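Home Opinion Columns Letters Archive About Contact

Let renters keep the small repairs

Opinion, 19/07/2025

In May the tap in my kitchen began to drip. I have a socket set and I know how to change a washer, having learned from my father at the age of ten. The part costs less than a cup of coffee. My lease says I may not do it. Clause 14 requires that "all works to fixtures, however minor" be carried out by a contractor approved by the managing agent, so I filled out the form and waited.

The wait was five weeks. A man came from the other side of the city, spent four minutes at the sink and left. I liked him, and he was as puzzled as I was. The call-out fee was charged to the owner, who then wrote to me asking whether I had considered mentioning the drip sooner.

I have rented for most of my adult life, in three cities, and I think the rules on minor repairs have gone in the wrong direction. Tenants should have a plain right to fix small things at their own cost, using ordinary parts, without asking first. I would go a step further and say that a tenant who does the job properly should be able to take the cost of the part off the next rent payment, up to a modest yearly limit.

The usual objection is damage. Property managers have stories about the tenant who drilled through a pipe or painted over a power point. I believe the stories. I also notice that they are nearly always about jobs that would not be covered. Changing a washer, tightening a hinge, replacing a cupboard catch or re-gluing a strip of edging on a bench does not put a building at risk. Electrical work and gas work should stay with licensed people, as they do for homeowners. Leaving a drawer broken for a season does its own damage, and the tenant usually hears about that at the final inspection. 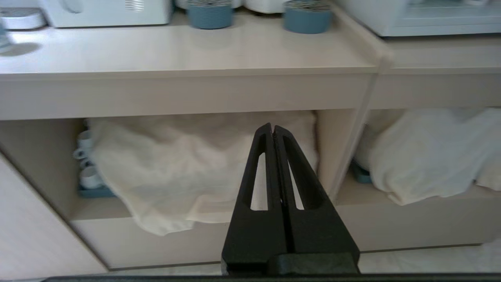

Sigrún Eskildsen managed rentals for Jorstead before she retired, and she takes the opposite view to mine. Her argument is about records. When a contractor does the work there is an invoice, and when there is an invoice there is somebody to ring if the work fails. A tenant moves out and takes the knowledge along. The next tenant finds a hinge held by the wrong screw and the agent has no idea who put it there. She told me she once had a portfolio of 178 units and could tell me the history of every door in it, on paper.

It is a fair point, and I don't think it is hard to meet. A tenant could be required to send a short note with a receipt after the job. It would take less of everyone's time than the present request form, which in my case ran to two pages and asked for my emergency contact. The agent would have a record. The owner would save the call-out. If the repair was poor, the bond is already there to cover it, and that is what bonds are for.

Mirta Quezada rents two streets from me and has been in the same flat for longer than I have been in this city. She ignores the clause altogether. She has rehung doors and replaced the rollers on a wardrobe, and last winter she refitted the seal on the bathroom window with a strip from the hardware store. None of it has been noticed, which she regards as proof of quality. I regard it as a reason to change the rule. When careful people have to hide their good work, the rule only binds the ones who would have asked permission anyway.

There is a cost to the present arrangement that does not show up in anybody's accounts. People lose the habit of looking after the place they live in. I felt it with the tap. By the third week I had stopped hearing the drip, and when a cupboard handle came loose soon after, I left it. It was somebody else's cupboard. I would not have thought that way in the house I grew up in, where a loose handle was dealt with before tea. Multiply that by every rented home in the country and you get a great many loose handles.

Owners should care about this more than they seem to. A property kept in order by the person living there holds its value better than one that is visited by a contractor twice a year. The owner of my last place understood as much. He left a jar of spare screws and a tin of touch-up paint under the sink, with a card that said to use whatever I needed and let him know when it ran low. I stayed six years, and the place was in better shape when I left than when I arrived. He returned the bond in full the same afternoon. 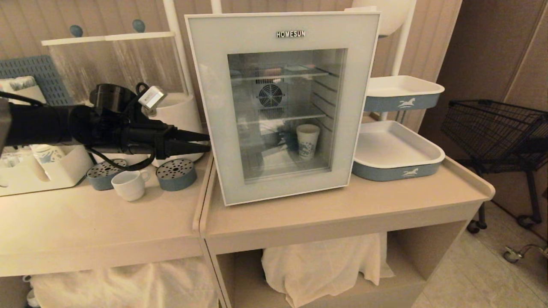

Would a right to repair leave tenants paying for things the owner should cover?

It could if the law were badly written, so the right has to be optional. The owner's duty to maintain the property would stay exactly as it is now. A tenant who doesn't want to pick up a screwdriver, or can't, would lodge a request in the ordinary way and the owner would have to act on it. Any lease clause turning the option into an obligation should be void.

I would also want the yearly limit written into the law itself, so that it can't be whittled down in the fine print of a lease. Agents will say that deductions complicate the ledger. They already handle water usage and lost keys through the same ledger — a washer and a pair of hinges will not break it.

My own lease is up for renewal shortly. I have asked for clause 14 to be reworded and have supplied a draft, half a page long, with the licensed trades carved out. The agent has acknowledged receipt and says it will be passed to the owner. Meanwhile the cupboard handle is still loose, and I have put in the form.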